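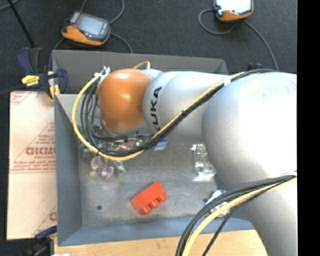 Photo: Lachlan Ruddock / Pluneten

The Red Block

The arm stopped at nine minutes past four, and it did not look broken. It only stopped above the bin, with its orange wrist over the gray metal, and waited.

I wrote the time in the notebook. Lachlan came from the other table and stood behind me with his cup.

"Fault?" he asked.

"No fault."

"Then what does it want?"

I did not know how to answer him. In our method the arm is allowed to wait. This was the whole idea of my study. The old program from Brunton chose an object, closed on it, and if it failed it chose again, very quickly, like a person who looks for keys in a coat. My program had to give a number first, how sure it was. When the number was too low, it could move the camera view a little and look a second time. We had 375 trials to do, and this was trial 152.

The result until that day was easy to tell. With the second look, the arm dropped fewer things. It also became slow. Lachlan had no patience for the slow part. The people at Lusell, who paid for us until April, would have even less.

On the screen I could see the numbers. The clear plastic packages had low ones, as always. Light goes through them and comes back from the wrong side, and the program believes there is a hole where there is a bag. For these I had expected waiting. But the arm was not thinking of the bags. It was thinking of the red block.

The block lay alone on the bare metal, on its side. A child could take it. My son did take such blocks when he was two years old, and put them in my shoes.

"It has the easiest thing in the bin," said Lachlan, "and it is afraid."

"It is not afraid. It has a low number."

"You always say this."

He was right, I always say this. My mother used to say about my father that he was not sad, he only was tired. In our language the two words are nearly the same, and when I moved here I had to learn to choose between them each time I spoke. For the first year I spoke very little. In the shop I looked at the bread, I looked at the woman, I prepared the sentence, and then somebody else ordered. I thought about this more often than I should during the trials.

"Push it," said Lachlan. "Press the button and give it a failure. One failure will not hurt your table."

I put my finger on the button. The rule in the protocol was three looks, and after the third one a person may decide. I had written this rule myself, in one evening, without much thought.

The arm had made two.

"One more," I said.

"We will be here until night."

"Then go home. I will lock."

He did not go. He sat on the edge of the wooden table, where the base cables did not reach, and drank. Outside a truck was backing up to the Jirton warehouse, and the beeping came through the wall for a long time.

The arm moved. It was a small move, not more than the width of a hand, and the yellow cable swung under the wrist and became quiet again. I watched the number. It went up a little, then it went down, then it went up and stayed there.

"Well," said Lachlan.

The wrist came down slowly. I noticed that I was holding the notebook against my chest with both arms, and I laid it on the table and took the pen.

I wrote: Tue 12 July, trial 152, third look. After this there is a column for the result, and it is a narrow column, one letter wide. I held the pen over it and looked into the bin.

Print this page | E-mail this story
Contact | Copyright Pluneten, all rights reserved | Back to top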